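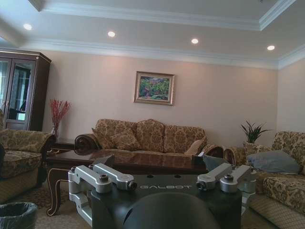
How can a robot learn to tidy up a home it has never visited? This is the question that Tsehay Alemayehu and her team try to answer. Their project has the name Vela. A robot does not know what a sofa is until it has learned from many pictures, and the small camera near its hand collects them. From so low, a coffee table looks big, and its shiny top shows streaks of light from the ceiling. A person understands that the streaks are only reflections. A robot that is new to shiny furniture may think they are things to pick up!

So the team made a test. They prepared two copies of the same robot program. The first copy learned from 3,000 pictures, all taken in one room. The second copy also learned from 3,000 pictures, but these came from many different homes. Then both copies had to find the objects in 200 new pictures, from homes that they did not know.

Which one did better? The second copy did. It made fewer mistakes, mostly with glass doors, patterned cloth and shiny tables. The first copy was very good in its own room, but in a new home it was often confused.

Scientists call this "generalizing." It means that you use what you learned in one place when you are in another place. You do it too. If you learned to open the doors in your house, you can open the doors at your friend's house.

Eyerusalem Tufa, who checks the results, says that the work is not finished. The robot still has trouble with clear things, for example a glass vase. In March the team will start a new test with 700 more pictures, and many of them will show glass.

Try it at home: put your eyes at the height of a low table. What looks different from there?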